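How I get the stink out of a thermos

My coffee thermos lives a hard life, and every February or so I open it up and get hit with something like an old gym sock. Soap doesn't touch it! My neighbor Bianka Medve taught me this fix and I've done it ever since.

First, pull the lid apart, gasket and all. That rubber ring is where most of the smell hides. A toothpick gets it out without tearing it.

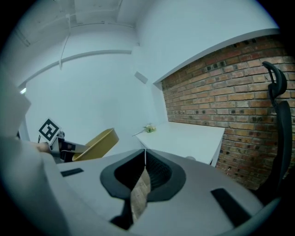

Drop 3 teaspoons of baking soda into the bottle and pour in 200 ml of white vinegar, a little at a time (it foams like crazy, so do it in the sink). Once it calms down, top it up with hot water and leave it open for 30 minutes. Never screw the lid on while it's fizzing.
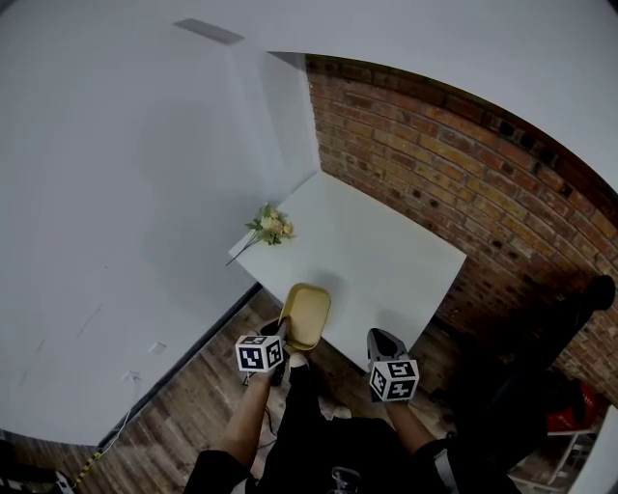
The lid parts can soak in a bowl of the same stuff. Scrub the bottle with a long brush, rinse it 3 times, and let everything dry overnight, upside down on a rack. If the gasket still smells in the morning, just buy a new one.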